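Bench and Storage board > Small labs and teaching labs
Thread: Bar stand or carousel for pipettes?
Page 1 of 1

saltbush_tech
Posts: 444
Location: Gudinmont

We're redoing the wet bench in our teaching lab over February and I have to decide on pipette storage before the order goes in. At the moment half of ours live in a drawer, which I want to stop. The choice is a carousel in the middle of the bench or a straight bar stand at the back against the wall. We run single-channels only, nothing fancy. Bench depth is tight and students share it.

I set up a bar stand at one station to see how much room it takes.
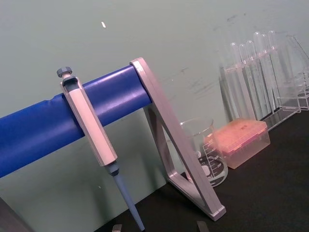
Single-channel on the blue bar, with the beaker and tip box behind the end support.

It takes up less depth than I expected. My worry is the tilt. I'd like to hear from anyone who has used one of these for a few years with first-years.

mudlark
Posts: 2,506

Bar stand, every time. We had carousels for years and the students spin them. They reach for the one at the back, turn the whole thing, and knock whatever is beside it. With a bar you can see straight away which spot is bare at pack-up.

Check the hooks before you order. Ours came from Boser and took our older handles fine, but the newer ones with the wider grip wouldn't seat properly until we got the other clips.

kettle_and_cone
Posts: 87

I'll disagree with mudlark. A carousel holds more for the same footprint, and you can lift it off and wipe under it. Bar stands collect clutter. People see the gap under the end support and start parking things there. Saltbush, you've already got a beaker and a tip box up against yours and it's one station.

Also, are you sure about glassware that close to the tips? Ours had a no-glass strip on either side of the stand and we had fewer breakages after that.

mudlark
Posts: 2,506

A no-glass strip is fine if you have the bench for it. Most of us don't. The tip box has to be close to the pipette or they walk across the room with a bare shaft in the air.

saltbush_tech
Posts: 444
Location: Gudinmont

Fair point on the clutter. The beaker is there because that's where the working liquid goes in our first prac, and the tip box is next to it so the order along the bench is pipette, liquid, tips. I could swap the last two. I haven't decided.

On the tilt, I think most of that was where I was looking from.

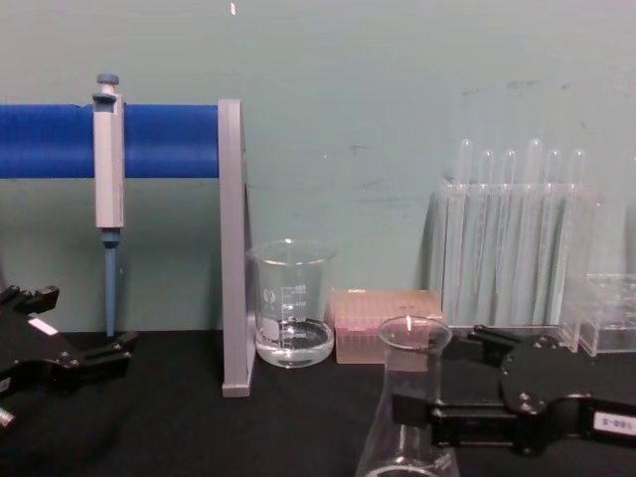
Hung properly it drops straight, and the tip end sits just clear of the bench. That's closer than I'd like with a black top, where you can't easily see a spill. If a student hangs one up with a tip still on, I'd expect it to touch. Has anyone raised theirs? I was thinking of blocks under the feet, but I don't want it to tip over when someone pulls forward on a handle.

The flask at the front will move. It's in the way of the tip box and somebody would catch it with a sleeve.

greywater
Posts: 19

We raised ours. Two strips of the dense rubber matting, cut to the length of the foot and stuck down. It gave us enough clearance that a tip left on doesn't touch. Don't use timber, it swells if it gets wet and then the stand rocks.

The real fix is making them eject the tip before they hang it up. We put the waste tub on the left of the stand so they pass it on the way. It took one semester to sink in.

kettle_and_cone
Posts: 87

Agree with greywater on the tub. That matters more than which stand you buy.

I'd still move the beaker. If it has liquid in it and it's beside the support, the first person to bump the stand is going to wet the bench. Put it forward of the stand and to the right, and swap the flask to the back where it's out of reach. A 3 cm gap isn't enough for a room full of beginners.

mudlark
Posts: 2,506

Putting the beaker at the front is how you get it elbowed onto the floor. I'd leave it at the back by the support and push the flask back beside the tip box. Tall things to the wall, low things in front.

endale_prep
Posts: 203
Location: Endale

Coming at this from the prep room side. We have 6 bar stands and I set them out every morning before 8. They're quicker than the carousels were because I can check them from the doorway. The downside is they get shoved along the bench during the day and end up in front of the power outlets. I marked the foot positions with tape and that mostly solved it. White tape shows up best on a dark bench. Liang do a narrow one that doesn't lift when you wipe it down with ethanol.

One more thing – leave the pipettes set to the top of their range when they're hung up for the night. Some people say it makes no difference. We do it anyway.

greywater
Posts: 19

It makes no difference on ours, but it does tell you who packed up properly.

saltbush_tech
Posts: 444
Location: Gudinmont

Thanks all. I'm going with bars at the back, rubber under the feet, taped positions and a waste tub on the left. Flask goes to the wall. I'll try the beaker both ways in the first fortnight and see which one gets knocked.

Still need to sort out the clips. Mudlark, do you remember if the wider ones were sold separately or only with the stand?

mudlark
Posts: 2,506

Separately, in packs of 3. Ring and ask, they weren't on the website when I bought mine.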